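Stonton Craft Room: Table Hire FAQ

How do I book a table?
Use the form at the front desk or call extension 38. A table costs $2 an hour, paid on arrival.

Can I use paint or glue?
Yes — water-based only. Cover the table with paper first. We keep rolls by the sink, and you can take what you need.
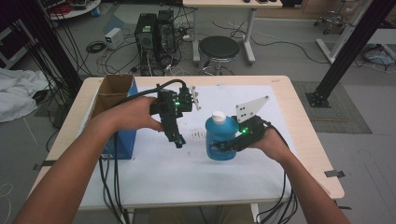 Work table covered with white paper.

Can I leave a project overnight?
Small items can go on the drying rack until noon the next day. Label them with your name and booking number.

Is there parking?
The Kowalczyk Street lot is free after 5 p.m. The door code changes every March — ask Trinity Wojcik at the desk for the new one.

Related
Kiln firing prices
Hamier Hall opening hours
Lost property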